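Vastville kitchen robot plan heads to a vote with plenty left unpriced

VASTVILLE, Mon 6 July - The school district wants to lease three robot arms for its central kitchen, and the board is expected to vote before the summer break. Anyone reading the 50-page proposal for the total cost will have to add it up themselves, and even then some of the lines are blank.

The arms would come from Tedesco, which builds the hardware, with software and support sold separately by Brotine. The district would sign two contracts. One runs for three years and the other renews every year at a price "to be agreed." The proposal doesn't say what happens if the board likes the first price and balks at the second, or whether the arms do anything useful without the software.

What they are supposed to do is portion and measure: dry mixes, spices, dressings, the small repeated jobs that eat up the early shift. The district says its kitchen sends out meals to 7 schools and has trouble filling prep positions. That part is easy to believe. The same ad for a 5 a.m. prep worker has been on the district website since the winter.

The savings are harder to believe. The proposal claims 600 staff hours a year would be freed up, a figure that appears in the summary, again in the budget table and once more in the closing letter, each time without a word on how it was worked out. There is no line for cleaning the arms between products. There is no line for the person who stands there and refills the bins. A district spokesperson said by email that those tasks would be "absorbed into existing duties," and did not answer a follow-up asking whose. 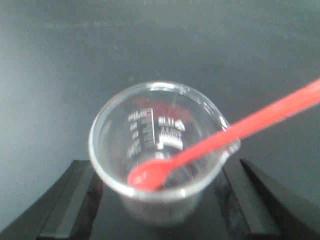 Board members got a progress report on the trial in June, and it deserves a closer reading than it seems to have received. It covers measuring tasks carried out on a bench at Brotine's offices, well away from the kitchen. The report calls the results "highly encouraging" and gives no success rate. It doesn't say how often a person had to step in, how long a single portion took, or whether anyone timed a kitchen worker doing the same job with the same tools. A member of the audience asked about speed at the June meeting and was told the numbers were still being reviewed.

Then there is the room. The central kitchen is an old building with a sloped floor, built that way so it drains, and the proposal admits the arms need a level base. It sets aside money for "minor site work" but attaches no quote. Power is handled the same way. An appendix notes that the panel by the prep area is close to its limit and suggests an electrician take a look. Most households would get that visit done before ordering the stove.

The district has been here before. Ivano, the automated tray line it bought for the middle school cafeteria, was also sold as a way around the staffing problem. It ran for one school year. The district still pays for its storage, and the new proposal mentions it only in a footnote, under "lessons learned," with no lessons listed.

Supporters of the lease make a fair point that leasing is less risky than buying. If the arms don't work out, they go back. But the return clause in the draft contract puts shipping on the district and requires the equipment to be in "near original condition," and it's fair to wonder what that means for a machine that has spent three years next to flour and salad dressing. Training is covered for the first month only. After that, new hires would learn from whoever is still around, in a kitchen that says its main problem is that people leave.

Brotine said in a written statement that it is "committed to a smooth transition" and that most customers see benefits in the first year. Asked for the name of another school kitchen using the system, the company said its customer list is confidential. Tedesco referred all questions to Brotine.

A smaller option was on the table in the spring: one arm, one kitchen task, a single semester, with results published before any longer deal. It was dropped from the final version. The district says the vendors' discount applies only to an order of three or more, and has not said how large the discount is.

The proposal is posted on the district website under board documents. Written comments will be accepted at the district office until noon on the day of the vote.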